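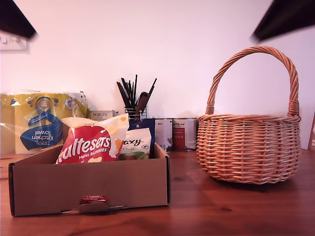
Stelach soft fingers vs. the stock hard ones, first weekend of testing

Started by basketcase_mk2
26 September 2023

Got the Stelach finger set in the mail last week and finally had two free evenings to run them against the stock fingers on my Pelkonen gripper. I am having way too much fun with this so forgive the length.

Setup for anyone who hasn't seen my other threads: Pelkonen two-finger parallel gripper, wrist camera looking out between the fingers, small six-axis arm on the end of my kitchen table. I used real stuff instead of printed cubes. Snack bags in a cardboard tray, a wicker basket with a tall handle, a couple of cans, kitchen towel in its plastic wrap. I wanted things that squash, things that are shiny and things that are mostly air.

What I did: same pick, same approach angle, same speed, swap fingers, repeat. 110 picks per finger set, spread over the objects. Force limit at the default for the first evening, then turned down for the second.

First impressions:

Bags. The soft ones are SO much better. With the stock fingers the Maltesers bag would fold up between the tips and then slide out at the top of the lift, and you could hear everything crunching. The soft ones wrap a little and it just comes up. I yelled. The dog left the room.

Cans. No contest the other way. Stock fingers, straight down from the top, pinch the can, done. The soft ones let it tilt, and once it tilts you are putting it down crooked.

Basket. This is the fun one! By the handle, both sets can do it, but the soft ones let the whole basket swing like a bell when the arm stops. By the rim I did better with the stock fingers than I expected.

Kitchen towel pack. Neither. It's too fat for the opening unless I go for a pinch of loose plastic, and I'm not calling that a grasp.

Numbers when I've cleaned up the log. Anybody else running these?

Reply from torque_of_the_town

Nice to see somebody testing on groceries. I have the same gripper and went back to hard fingers after a month with a different soft set. My problem with all of them is that the tip position stops meaning anything. The controller says the fingers are 2 mm apart and the rubber is off doing its own thing.

What force limit did you end up with on the second evening? The default on the Pelkonen is way too high for chips or candy, so I suspect your stock fingers lost the bag round on settings.

Reply from basketcase_mk2

Fair! I went down in 4 steps from the default and the stock fingers did get gentler, but by the third step the bag was slipping before it cleared the edge of the tray. So crunch or drop, with a pretty narrow window in between. The soft ones didn't care which step I was on.

I agree about tip position. I gave up on reading width and I check the camera after the lift to see whether there's still a bag there.

Reply from stangate_robotics_lurker

I'd push back a little on "no contest" with the cans. Tilt usually comes from grabbing too high. If you come in from the side and close near the middle of the can, the soft pads do fine. We have these at the Stangate makerspace and cans are what the beginners start with.

Of course, coming in from the side means you need room on both sides.

Reply from basketcase_mk2

Room is what I haven't got. The two cans stand side by side up against the wall with the tray in front of them, so it's top down or nothing unless I rearrange. I could move the tray, but then it's a different test. I'll try it as a separate run.

Reply from pixelpusher_ann0

Can we talk about the camera? I'm more interested in that than in the rubber.

From that viewpoint both fingers sit up in the top corners, black and out of focus. You've got a great clear view of the table, but the part you care about, the tips meeting the object, is going to be the blurriest thing you own. Did you try changing the focus? On my rig I set it close and let the background go soft, and my slip detection got a lot happier.

Also, a dark finger over a white wall is easy to mask out. A dark finger over a dark blue package, not so much.

Reply from basketcase_mk2

Yes! I meant to put this in the first post. Focus is fixed at table distance, and it's great for finding objects and lousy for the last inch. I tried it close for one session and the bags turned into red and white mush, so the detector lost them until the arm was practically on top. Two cameras would fix it but I'm out of USB ports and patience.

You called it on the blue package. That's the one where the mask leaks.

Reply from torque_of_the_town

Put a strip of bright tape on the outside of each finger. Costs nothing, and you get a clean edge to track. I used green.

Reply from pixelpusher_ann0

Tape works until it's the same color as whatever you're picking. With this pile you have red, yellow, blue and green already. Pink, maybe?

The plastic wrap on the towels is what would worry me. White glare all over it. If you use a depth camera it'll be full of holes right there.

Reply from basketcase_mk2

It's color only, no depth. I borrowed a depth camera back in May and the plastic wrap was exactly like you say, one big hole with a bit of yellow around it. The basket was bad too. I think the weave and the open space under the handle confused it, and I kept getting a grasp point in mid-air below the arch. Funny the first time.

Ordering pink tape tonight.

Reply from old_servo_dog

I'll be the grump. 110 picks is a nice evening but it isn't a comparison yet. Soft pads change as they wear. Mine were sticky for the first few hundred grasps, picked up lint and dust, and then behaved like a different product. Do 1,000 on each and I'll believe the ranking. Wipe them down partway through and write down when you did it.

And split the results by object. One overall score for "bags plus cans plus basket" tells me what your table looks like and very little about the fingers.

Reply from basketcase_mk2

Grump accepted, lol. The log is already per object, so that part's easy. 1,000 is a lot of crunching but I can leave it running on just the bags with a bin to drop into. Does wiping with water do it, or do you use something stronger?

Reply from old_servo_dog

Damp cloth, let them dry. I used alcohol on an older pair and they went chalky. No idea if the Stelach rubber is the same stuff, so check the sheet that came with them.

Reply from brillville_bot_club

We did a finger swap day in Brillville with the same gripper and ended up running one of each. Hard finger on one side, soft on the other. Sounds silly and works surprisingly well! The hard side gives you a known surface, so the position error is only on one side, and the soft side gives enough squish for bags. Cans stayed a lot straighter too.

You have to redo the center offset in the controller or every grasp lands a bit to one side. We spent an hour blaming the camera before somebody checked.

Reply from torque_of_the_town

I don't love that. You're loading the two sides differently, and on a long lift the object rotates toward the soft one. For a basket by the handle I'd expect it to twist.

Reply from brillville_bot_club

It does twist a bit on anything with a handle. For bags and cans I'd still take it over either matched pair. Try it before you knock it.

Reply from basketcase_mk2

OK that is brilliant and I'm doing it tomorrow night. I have the offset page open already. If the basket twists I'll slow the stop down, which I should've done anyway for the swinging.

Plan so far: mixed pair on the same objects, side approach on the cans with the tray moved out of the way, pink tape, and then the long bag run for old_servo_dog. Would people want the raw log, or just a table per object?

Reply from pixelpusher_ann0

Raw log please, and the wrist images if you're saving them. I'd love to try my mask on that blue package.

Reply from stangate_robotics_lurker

Table for me. And put the approach direction in as a column, top or side, or we'll be having the can argument again next month.

Reply from old_servo_dog

Both. Note the pad cleaning in there too.

Reply from basketcase_mk2

Both it is. Images are saved at every lift, so I'll zip up the blue package ones first. The offset is set, the mixed pair is bolted on, and I've got one screw left over that I need to go find a home for.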